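Teaching by Hand: Notes for Week Three
Last updated in August
Filed under: Course Notes, Robot Learning, Demonstrations

Welcome back, everyone. Last week we spent most of the hour on teleoperation, where you sit or stand at a set of controls and the arm across the room copies you, and I promised we would get to the other family of methods before your projects start. So let's do that, slowly, with plenty of room for questions (bring them to office hours too, I like the company).

There are 3 ways of showing a task that we'll use in this course. The first is kinesthetic teaching, which just means taking hold of the arm and moving it through the job yourself. It is wonderful for one arm and a simple path, and tiring for nearly everything else. The second is remote control, which you have now all tried on the Garcia arms in the lab. The third is the hand-held gripper. You carry the robot's fingers around in your own two hands, do the job at a real table, and the robot gets to learn from the recording later on.

I have a soft spot for the third one, and I'll try to be fair. With remote control, every motion you record is one the arm has already made, so you know it can reach. With hand-held grippers you can twist and lean in ways no arm on a stand could follow, and you may only find that out at training time, which is a sad afternoon. On the other hand, people are so much quicker! In the Warner exercise last year it took most students about 90 seconds to put a few things away by remote control, and far less with the grippers in their hands.

Some habits to get into before your first session:

Start with both grippers open and in view of the head camera, and hold still for a breath before you begin. The Namen software looks for the markers at the start of each take, and if your sleeve is over one of them the whole take may be thrown out. Roll your sleeves up.

Use the jaws for everything. It is so tempting to nudge a box with a knuckle, or to steady a tray with your wrist, and you'll hardly notice you've done it. The robot has no knuckle. If you catch yourself, stop the take and do it over.

Move at the speed of someone pouring tea for a guest. Fast hands blur the markers, and very slow hands teach the robot to dither.

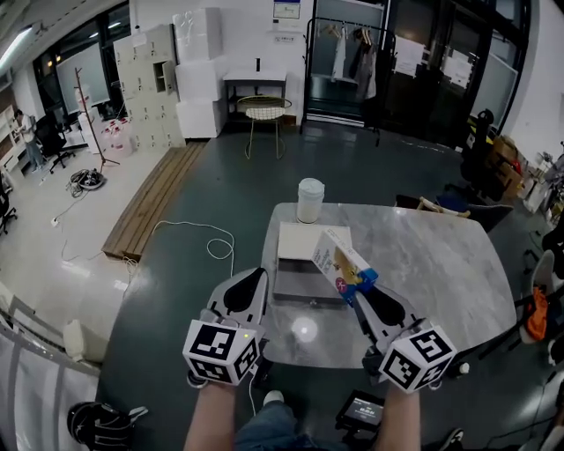
Light boxes deserve a word of their own, because they turn in the jaws so easily. If yours tips to an angle after you pick it up, carry on and set it down gently, straightening it as you go. A correction like that is worth keeping. What we don't want is sixteen takes with a perfect pick and no idea what to do when things go a little crooked. Vary where you put your objects between takes as well, and turn them now and then.

For the assignment, each pair should hand in 16 good takes of one tabletop task, plus a page on what went wrong in the bad ones. Please don't delete the bad ones. Upload everything to the Rarkden folder under your pair's name, and read the first section of the marker guide before you come in.

Aurora Torres

Comments

mk_pair7: Do both people in the pair have to record, or can one of us do all 16?

Aurora Torres: Both, please! Eight each would be lovely. Your hands will differ more than you expect.

lefty_in_row_two: Is it okay to pick with the left gripper if the example uses the right?

Aurora Torres: Perfectly okay, just write down which hand you used in your notes.

dparkside: The marker guide link asks me for a password.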